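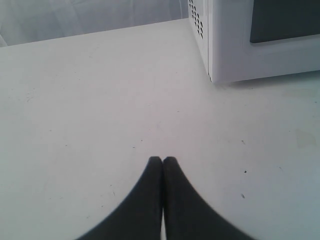
Step 3. Check the fingertips

Close the gripper all the way and look at the wrist camera view. The two rounded tips should sit side by side at the middle of the picture, almost touching. If one tip is higher than the other, loosen that finger, push it home in its slot and tighten it again. Wipe the camera lens before you judge the gap.

Open and close 12 times, then look again. Write the result on the cell sheet under your name. Grażyna Szulc keeps the old sheets back to November.

Step 4. Check the reach at the microwave door

Set the speed to 200 in the Clostusia menu and load program 1093. Keep one hand on the stop button. Jog the arm in from the side until a finger is at the free edge of the door, under the handle. Run the last part by hand the first time.
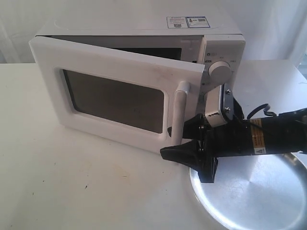
Gripper at the door, with the door partly open.

If the bracket above the gripper comes close to the control panel or the knob, back off and raise the approach point by about 13 mm. Save under a new number. Do not overwrite 1093.

Step 5. Tighten the bracket screws

There are two on the plate, one near the top and one lower down. Snug is enough.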